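Sun-ja Bae on working next to the arms

Sun-ja Bae has worked in the board testing room at Denoteck in Kisholm since the company moved over from Brernberg. The room checks whiteboards before a new coating goes into production. Someone writes on a board, someone wipes it, and the surface is looked at under a lamp. Until last March that was all done by hand.

"A full test was 1000 wipes," Bae says. "We split it into rounds of 200 and swapped over. By the fourth round your shoulder told you what time it was."

The writing and wiping are now done by two-armed stations. Bae sets them up, changes the markers and decides whether a board passes. She says the first month was slow. The arms pressed too hard near the rails, and one batch had to be thrown out because nobody had noticed a worn marker tip.

"People thought it would run itself. I spent more time standing there than when I did the wiping. Now I can leave it and write up the last board."

Two of the people she used to swap with have moved to packing. One asked to go and the other did not. Bae does not think that was handled well.

"They told her on a Saturday shift, at the end. She had been here longer than me. The company should have asked who wanted to learn the stations, and they asked only me and Myung."

Her pay went up one grade after the training. The work is easier on her body, she says, but quieter. She used to talk through the whole shift. Some afternoons she doesn't say anything until the break.

She still does the final check by eye and by touch. The software gives each board a score, and anything under 83 is set aside. She has overruled it both ways.

"It doesn't know a smudge you'd live with from one that would annoy you every day. I've had boards at home. I know."

Asked whether she would go back to the old way, she takes a while to answer. "For the company, yes. For the wiping, no. What I want is a second person in the room." 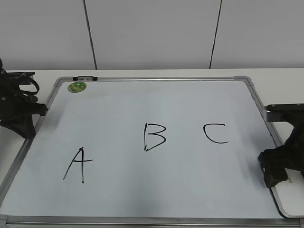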